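## 4. Setting up the self-guided tour of Drovgate Castle

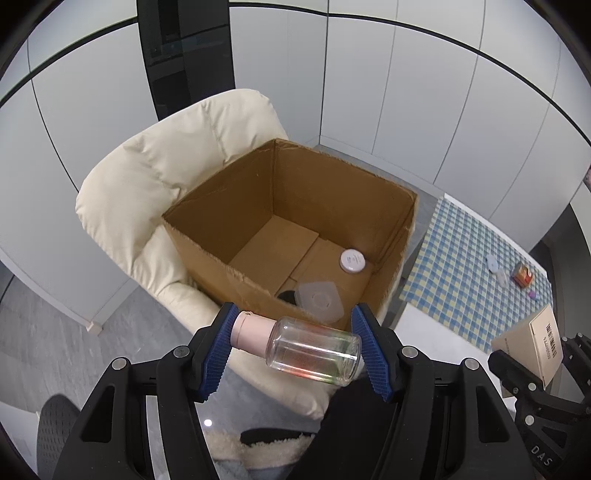
One early user of the handset wrote in to say that the tour kept starting at the gatehouse even when she had come in by the river path, and asked whether the order of stops could be changed. It can. Step 5 below covers it.

This section applies to the Nava audio handset with the Drovgate Castle tour loaded. If your handset has the Skevholm Abbey tour on it, go to section 5.

### 4.1 Before you leave the visitor hut

1. Hold the power key until the green light stays on.
2. Choose a language with the up and down keys and press OK.
3. Check that the screen shows **DROVGATE – FULL** or **DROVGATE – SHORT**. The full tour covers the castle, the town ditch and the Vorkovwood earthwork. The short tour stays inside the outer bailey.
4. Plug in the earpiece. The speaker switches off by itself.
5. Press MENU, then **Start point**. Select **Gatehouse** or **River path**. If you select River path, the stops play in reverse and the introduction moves to the postern.
6. Set the volume while the test message is playing. It repeats until you press OK.

> **Note:** The start point can't be changed once the first stop has played. To change it, go back to step 5 and choose **Reset tour**. Your bookmarks will be lost.

### 4.2 Using the numbered posts

Each stop has a low oak post with a number on top. Stand beside the post, facing the same way as the arrow, and enter the number.

1. Key in the stop number and press PLAY.
2. Wait for the tone. The directions to the next stop come after it.
3. To hear more detail, press MORE. At the chapel this adds the account of the 159 carved stones reused in the parish barn.
4. To skip ahead, enter the next number at any time.

Post 4 stands on the edge of the motte. The path up was cut in the last century and doesn't follow the original approach, which ran along the north side and can still be seen as a slight ledge in the grass.

> **Caution:** The steps at post 4 are steep and have a handrail on one side only. Take the earpiece out before climbing. Don't use the handset on the steps.

### 4.3 The Vorkovwood extension

The earthwork is 800 yards from the postern, across a field that may have cattle in it. The handset has no posts to guide you here, so the directions are spoken in full.

1. At the postern, press MENU, then **Extension**.
2. Follow the spoken directions to the second gate. Close both gates behind you.
3. Press PLAY at the gap in the bank. The commentary runs without stopping and describes the ditch, the inner bank and the hollow where the well is thought to have been.
4. To return, press BACK. The tour picks up at the stop you left.

> **Note:** The date of the earthwork is disputed. The commentary gives both views, that it was a siege work thrown up against the castle and that it was an older enclosure put back into use. The printed leaflet gives only the first.

### 4.4 If something goes wrong

- **No sound:** push the earpiece in fully and press PLAY again.
- **"Stop not found":** the number belongs to the full tour and the short one is loaded. Return to the hut to have the tour changed.
- **Red light:** the battery is low. The handset will play 2 more stops and then shut down.
- **Wrong language:** hold OK and MENU together until the language list appears.

Return the handset and earpiece to the hut before the gate closes. In June the gate stays open an hour later, but the hut does not – use the drop box by the door.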